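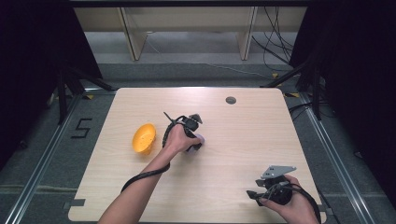 Learning to Put Things Away: How Many Demonstrations Does a Two-Arm Policy Need?

Final project report, Robotics Lab Course, Groltholm

Summary

This project looked at how the number and variety of human demonstrations affect a learned policy for a two-arm pick and place task. The demonstrations were recorded by a person holding a gripper in each hand, with no robot involved in the recording. We trained the same network on four different subsets of the data and ran each trained policy on the Nuchit two-arm robot. The main finding is that the policy trained on 800 demonstrations with varied bowl poses did better than the policy trained on 1000 demonstrations where the bowl was always upright and in one place.

1. Background

Teaching a robot by teleoperation is slow. In last year's course project, which used the Nuchit arms with a pair of leader arms, most of the recording time went into small corrections near the object. Hand-held grippers avoid much of this. The person moves at close to normal speed, and the gripper has the same jaw shape as the one on the robot, so the recorded opening width can be used directly.

The drawback is that a person's arms can do things the robot's arms can't. A wrist turn that is easy for a person may put the robot near a joint limit. We expected this to be the main source of failures. It was a source of some failures, but it was not the largest one.

2. Task

The task is called "bowl and block" in our data folder. A bowl and a few small objects are placed on a table. The bowl may be upright or on its side. The policy has to set the bowl upright if needed, hold it steady with one gripper, and put the objects into it with the other. Which hand does which job is left open. The person recording was told to choose whatever felt natural, and this turned out to matter later (see section 6).

A trial counts as a success if all objects are in the bowl and the bowl is upright when the arms return to the rest position. A dropped object that is picked up again still counts.

3. Recording

All demonstrations were recorded at one station in the Trullwood building. Each one lasts from the moment both grippers leave the rest position until both are back. We used the Flesterus logging software, which stores the gripper poses, the jaw widths and the video streams with a shared clock. Before each session we ran a clock check by closing both grippers at once and comparing the jaw signal with the video. If the offset was more than two video frames, we restarted the logger.

Two conditions were recorded:

Fixed: bowl upright, same spot on the table every time. Objects placed by hand in the right half of the table.

Varied: bowl upright or tipped over, anywhere the grippers could reach comfortably. Objects placed anywhere not under the bowl.

We recorded 1000 demonstrations in the fixed condition and 800 in the varied condition. Demonstrations with a tracking dropout were thrown away and recorded again. Most dropouts came from one gripper passing above the other and blocking it. We asked the person recording to keep the grippers side by side where possible, and the problem became less common after that.

4. Training

The policy is a standard image-conditioned network that predicts a short chunk of future gripper poses and widths. We did not change the architecture between runs. Poses are predicted relative to the current gripper pose, and each gripper also receives the pose of the other one as input. An early version left this out, and the two arms often reached for the same object.

The four training sets were:

Set A: all of the fixed data
Set B: all of the varied data
Set C: 60 demonstrations from the fixed data
Set D: 60 demonstrations from the varied data

Sets C and D were included to see whether variety still helps when there is very little data.

5. Results

Every policy was run on the same list of 60 start positions, half with the bowl upright and half with the bowl on its side. The positions were marked on a printed grid so they could be repeated.

Set B had the most successes and Set A came second. With the bowl upright and near its usual spot, Set A was a little better than Set B and noticeably smoother. With the bowl on its side, Set A never succeeded. It usually moved to where the rim would have been and closed on air.

Set C and Set D were both poor. Set C could do the upright case when the bowl was in the trained spot. Set D tried the right thing in most trials but was not accurate enough to finish, and often pushed the bowl away while reaching for the rim. With this little data, variety did not pay off in our success measure, although the motions looked more sensible.

6. Failures

We went through the video of every failed trial for Set B and sorted the failures by cause. The largest group, 13 trials, was hesitation. The policy moved one gripper toward the bowl, stopped, moved the other one, and stopped again until the time limit. We think this comes from the free choice of hand in the recording. For a bowl near the middle of the table, the data contains both choices in similar amounts, and the policy seems to switch between them.

The next group was missed grasps on small objects, mostly when the holding arm was between the object and the camera. Joint limits came last. They only appeared when the bowl was tipped with its opening toward the far side of the table, where the person would turn the wrist a long way to get a jaw inside the rim.

7. Limits of this study

All data comes from one table and one background. We did not test other bowls. One person recorded nearly all of the varied data, so differences between people are not covered. The success measure also treats a slow, clumsy trial the same as a clean one - a time-based score would probably separate Sets A and B more clearly in the upright case.

8. Next steps

The first thing to try is a fixed rule for which hand holds the bowl, for example the hand on the side where the bowl is. This needs no change to the network, only a new round of recording. A mixed set with part of the fixed data added to the varied data could also be trained from what we already have. The recordings and the start position grid are on the course drive under the Trullwood folder, and the training settings for all four sets are in the same place.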